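Odds and ends, 3 bins at a time

Marijke Verstraete does not own a label maker. People ask. She sorts household clear-outs for a living, through her one-woman business Ediro in Wesimley, and the whole thing runs on old metal bins and a pencil.

"Everyone wants the pretty baskets," she says. "Metal you can drag, drop, scratch. Who cares."

We talk over tea at 7 in the morning, before a big job. Kitchen and laundry, a family of five, 153 items on her list from the walk-through alone. Last June she did a house with 578. Took her most of the month.

Her method — if she'd call it that — starts with the mixed bin. Anything without an obvious home goes in together, kitchen stuff with clothes, toys with whatever. No sorting yet.

"You sort too early, you stop. You stand there holding one sock. Half an hour gone." 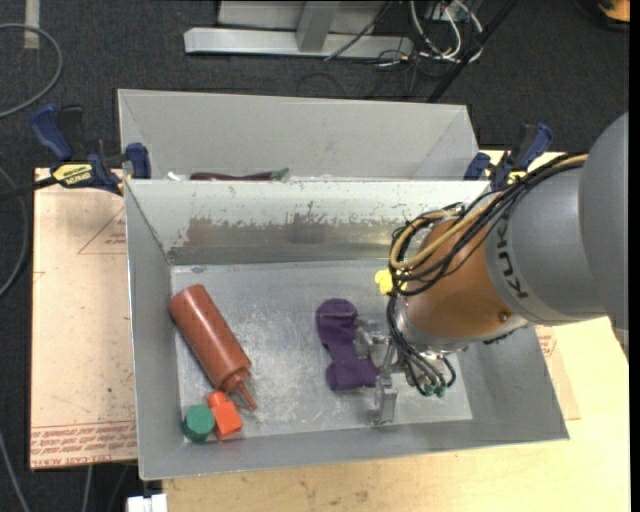
A mixed bin: squeeze bottle, a small purple fabric piece, something bright yellow at the back.

Bottles first, she says. They leak, they roll, get them out. Then anything fabric, straight to the wash pile no matter how clean it looks. Hard little things last, becuase they can sit.

And the bins themselves? Hers came from the Flernomura factory sale, $800 for the lot, delivery extra. She winces a bit at that. The paint was already chipped on most of them.

"Good. Then I'm not precious about it."

Does she ever keep anything she finds? Once, a wooden spoon, with permission. Still uses it.

Her own kitchen, for the record, has a junk drawer. She wouldnt open it for me.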